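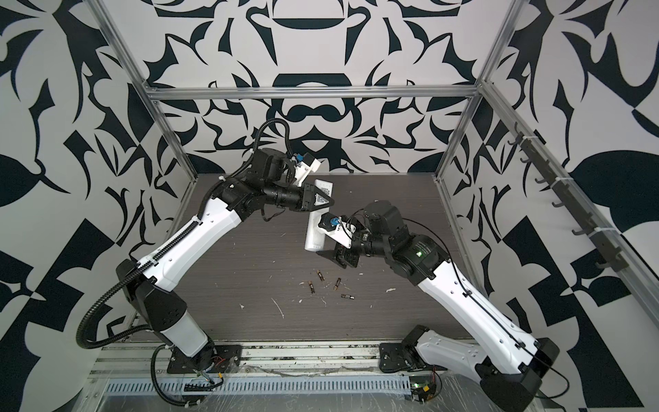
Two robot arms, one white gripped item, dark gray tabletop

Help wanted: dock and bait shop hand, Grandance Lake

Season starts in April, we need you before that. February if you can swing it. Part time to start, full time once the crappie are in and the phone won't stop.

We run the bait shop, the rental boats and the tournament weigh-in on the north shore. 73 acres of water, mostly bass, crappie and channel cats, some pike up the Hollenstein end where the creek comes in. Small crew. You will do a bit of everything and you will smell like minnows.

What the job is

Open the shop at 5:30 a.m. on your mornings. Coffee on, lights on, aerators checked before anything else. Dead minnows out, live ones counted into bags, nightcrawlers back in the fridge (bottom shelf, NOT the one with the lunches).

Rental boats — seven of them, all aluminum, all with trolling motors. Batteries go on charge every evening and come off every morning. Check plugs are in. Bail if it rained. Walk people through the motor if they haven't run one.

Selling licenses and day tickets at the counter. We use the Drostus register, takes an afternoon to learn. Cash too.

Weigh-in on tournament days. Reading the scale out loud, writing it down, getting fish back in the water quick. People get worked up over an ounce. You need to be able to stay polite and not budge.

Odds and ends: mowing the bank, emptying the line bins, picking hooks out of the dock boards, putting the no swimming sign back up.

What we're looking for

18 or over, drivers license, can back a trailer down a ramp or willing to learn in front of an audience.
Can lift a 60 pound battery without making a big thing of it.
Can swim. We will ask you to show us.
Knows enough fishing to tell a customer what's biting and on what. You don't have to be a tournament angler. If you only ever fished worms under a bobber thats fine, most of our customers do too.
Decent with kids. The junior club comes down in the summer and half of them need their line untangled at the same time.
Early mornings, some weekends. Please don't apply if 5:30 is going to be a problem, it was a problem last year.

Small engine experience a plus. Same for anybody who has done fish counts or worked at a hatchery — we stock from Jeltomow every spring and someone has to meet the truck, check the water temperature and sign for the load. Last delivery was 877 channel cats, and it was all hands on the ramp.

Pay and such

Hourly, paid every two weeks, rate depends on what you've done before. Ask and we'll tell you. Shop discount on tackle, free bait within reason, free use of a boat on your days off if it isn't booked. Two shop shirts and a rain jacket. Bring your own boots.

Season pass for you and one other person. Those are $230 at the counter so not nothing.

Work runs through the end of October. Winter hours possible for the right person, mostly boat repairs and the shop inventory.

How to apply

Stop by the shop and ask for Clive Bickerstaff, or leave a note at the counter with your name, phone number and when you could start. Afternoons are best, mornings he's on the water. No resume needed but if you have one bring it. One reference please, not a relative.

We'll call everyone back, may take a week. Short list comes down for a paid trial morning, opening up with one of us and working through till noon. Wear somthing you don't mind ruining.

Two positions open. Sign comes down when they're filled.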